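Section 4: Sorting and Returning Items to the Bin

This section applies to the Zakine compact sorting station, table model, when used with a single shallow bin. It assumes that the table has been leveled and wiped down as described in Section 3. For stations fitted with two bins, see Section 6.

4.1 Before you start

Items handled at this station fall into two groups. Soft items are garments, cloths and anything else that changes shape when lifted. Formed items are clear plastic pieces, trimmed pouches, lids and anything else that keeps its outline on the table. The two groups are packed differently and should not be put down in the same movement.

1. Check the bin for cracks at the rim. A cracked rim snags thin fabric.

2. Wipe the bin floor with a dry cloth. Do not use a cloth that is itself due to go in the bin.

3. Place the bin in one of the two back corners of the table. Leave a gap of 30 mm between the bin and each wall so that fabric hanging over the rim is not trapped.

4. Keep the center of the table clear for laying out formed items.

NOTE: The bin is not fastened to the table. If it creeps forward during work, fit the Venolis non-slip mat (supplied with the accessory kit) and repeat step 3.

4.2 Loading soft items

Soft items go in first. Work from the back of the bin toward the front.

1. Shake out the item once over the table.

2. Take hold of it at a single point, at the edge or at a seam. Do not gather the item into a ball.

3. Raise the item until its lowest fold clears the rim.

4. Bring it over the bin and lower it until the folds rest on the bin floor.

5. Let go, then push any overhang inside with the flat of the hand.

Smooth fabrics behave differently from cotton. A smooth garment held at one point opens out into loose folds above the grip, and the bulk of it tends to settle over the rim before the rest is inside. When this occurs, do not pull from the far side. Lift again at the same point and move further in before lowering.

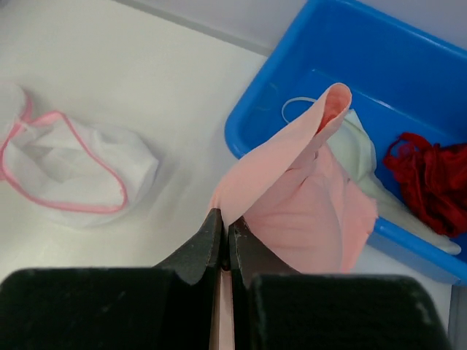
Aguirre adds: On thin garments I would skip the shake in step 1. It makes static, and then the fabric clings to the side of the bin and you have to peel it off. Laying it flat for a few seconds does the same job. I also find that a rolled edge is better left alone until the garment is down. If you try to straighten it in the air you lose the fold you were holding.

Both methods are acceptable. If the shake is omitted, inspect the item for loose threads and small objects before lifting it.

CAUTION: Do not drag fabric along the rim. The rim is rounded, but grit collects on it and will mark light colors. Wipe the rim at every bin change.

4.3 Fill height

Soft items must not rise above the rim once released. The standard bin has an inside depth of 67 mm. Load soft items to a maximum settled height of 42 mm. The remaining space is for formed items.

Measure at the middle of the bin, where the load is lowest. If the edges stand higher than the middle, press them down before measuring. Do not compress the whole load to reach the limit. Start a second bin.

NOTE: Stations delivered before September were supplied with the Badbridge bin, which has a narrower floor. The 42 mm limit also applies to the Badbridge bin, but long garments must be folded in half before loading.

4.4 Laying out formed items

Formed items are laid on the table and inspected before they go into the bin.

1. Set the item down in the center of the table with its widest face down.

2. Open out any loops, flaps or straps so that they do not overlap.

3. Check the trim along its full length. Look for lifted piping, splits at the curve and adhesive residue.

4. Turn the item over and repeat step 3.

5. If the item is clear, check it a second time from a low angle. Scratches in clear material are hard to see from directly above. 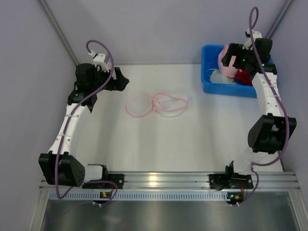 Clear items are the ones most often left behind at the end of a run. On a white tabletop the body of the item shows very little, and the operator has to rely on the trim to find it. The transparent piece lying at the center of the table is easiest to pick out by the pink edging around its two rounded loops. An untrimmed piece of the same material would need a marker beside it, and a strip of colored tape on the tabletop is sufficient. Remove the tape when the item has been binned.

4.5 Loading formed items

1. Make sure that all soft items are below the fill height given in 4.3.

2. Hold the formed item by the body. Do not lift by the trim.

3. Place it on top of the soft items, flat, with the trim facing up.

4. If a second formed item is to go in the same bin, set it beside the first. Do not stack clear items directly on each other. Put a folded cloth between them if there is no room side by side.

CAUTION: Do not push a formed item down into a soft load to make it fit. Curved edges can take a permanent bend, and the bend may not show until the item has been stored for some days.

4.6 Bin change

Change the bin when it is full or when the batch is complete, whichever comes first.

1. Clear any fabric from the rim.

2. Look across the tabletop at a low angle for clear items.

3. Lift the bin by two opposite sides. Do not slide it to the front of the table.

4. Wipe the rim of the replacement bin and position it as in 4.1, step 3.

Mixed batches are limited to 28 items per bin regardless of fill height. Record the batch on the bin card before the next one is opened.

4.7 Common faults

Fabric slips back onto the table after release. The item was released before enough of it was inside. Lift again and release over the middle of the bin.

Item hangs over the rim after loading. Fold the overhang inward. If it springs back, take the item out and load it again from the back of the bin.

Trim is creased. The item was loaded against the side. Remove it, lay it flat on the table and leave it until the crease relaxes. If the crease remains, set the item aside for rework (Section 7).

Bin will not sit flat. Check underneath for tape left over from 4.4.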